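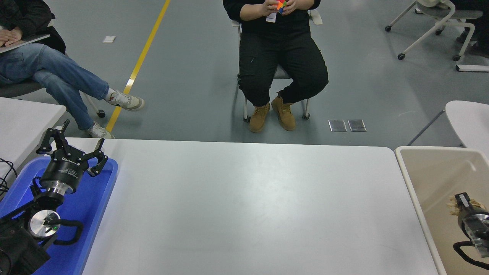
3.2 Paper and preparation

The void fill used throughout was plain brown kraft paper of the sort supplied on continuous rolls for packing small goods. All of it came from a single roll bought from Bultley, and was cut into sheets before the work began. Sheets with a torn edge or a fold left by the cutter were put aside. Of the remainder, 200 were taken for the main series and the rest kept for practice and for the repeat series described in Section 3.4.

Crumpling was done by hand. A sheet was gathered from its corners towards the middle, closed between the palms and released. No attempt was made to press it into a true sphere. Earlier work at Nallbridge used a mould for this step, which gave wads of very even size but also flattened the outer folds, and packers who tried the moulded wads said they slid past one another in the carton. Hand crumpling keeps the outer folds open. It also leaves more variation between wads, and this variation is treated in the analysis as a property of the material.

Two grades of wad were defined by feel and by outline. A "tight" wad has no free edge that can be lifted with a fingertip. A "loose" wad has at least one edge or corner standing clear of the body, and this free part is called the tail. The wad in Figure 2 belongs to the second grade. Tails matter in packing for a simple reason: they catch on flaps and on neighbouring wads, and they are the first part to unfold when the paper recovers. Wads near the boundary were graded a second time on another day by Margus Ramanauskas, whose grade was taken as final.
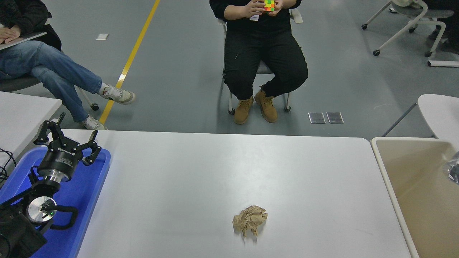
Figure 2. Ball of brown kraft paper, loosely wadded, on the white table. A small tail hangs from the body.

Kraft paper goes on opening after it is released. The movement is quick at first and then slows, and a wad graded tight when it leaves the hand may be loose by the time it is used. Each wad was therefore left to rest for 2 minutes on the table before it was graded, and was not touched during that time. Wads which rolled while resting were graded where they stopped. A wad that opened so far that it no longer held together as a ball was recorded as a failure and its sheet was not used again.

3.3 Surface and containers

All grading was done on a white table with a matte top. A matte surface was chosen after glossy boards gave reflections beneath the wad that made the lower outline hard to follow. Brown paper stands out well against white, and the faint shadow at the base of a wad is useful to the grader, as it shows where the paper touches the table and where it is lifted. Grey marks on the table top were left in place. They are fainter than the folds in the paper and did not lead to any disputed grades.

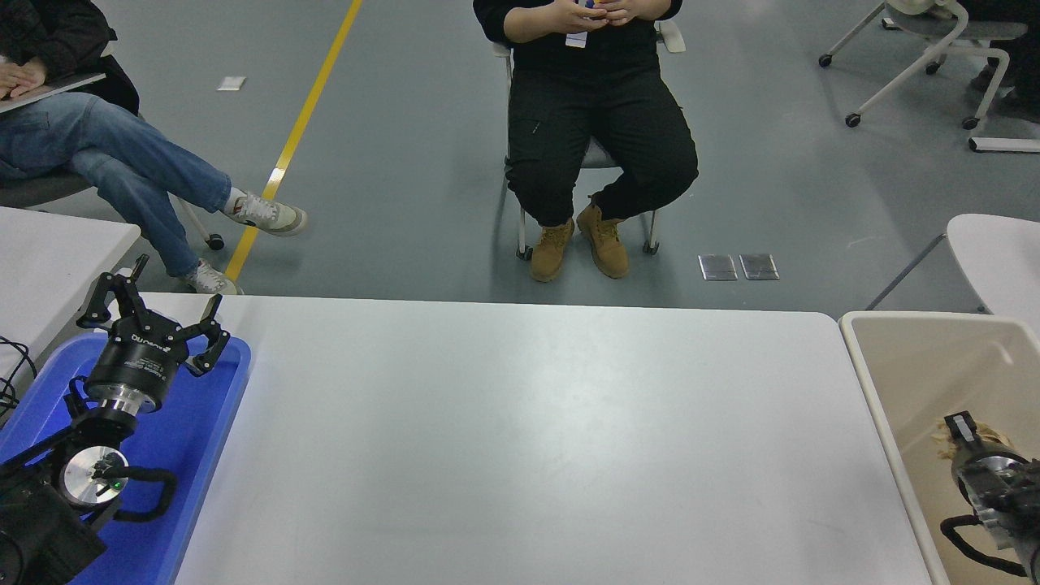 The table was wiped with a dry cloth at the start of each series and again after every 4 wads. Kraft paper sheds short fibres when it is creased, and a film of these changes how easily a wad slides. Damp cloths were tried in the practice series and given up: traces of moisture were taken up by the paper and softened the folds on the underside.

Used wads went into an open-topped plastic bin. The Ratex procedure calls for a lidded container, but a lid compresses the upper layer and so spoils any wad that is wanted for a second reading. An open bin has its own fault — wads at the bottom carry the weight of those above — and for that reason no wad was taken for repeat reading unless it had been lying on top.

3.4 Repeat series and limits

The repeat series followed the same steps, with the sheets crumpled, flattened by hand and crumpled again. Flattened sheets keep a network of old creases and close more readily the second time, although the resulting wad feels softer. Taking practice, main and repeat work together, over 1,000 wads were graded. Readings from the practice series are not included in the tables.

The method has some plain limits. Room humidity was noted but not controlled. Grading by feel depends on the grader, and the second reading reduces this effect without removing it. Only one weight of paper was used, so the results should not be carried over to the heavier stock examined in the Priedītis study, where the sheets were also coated on one side.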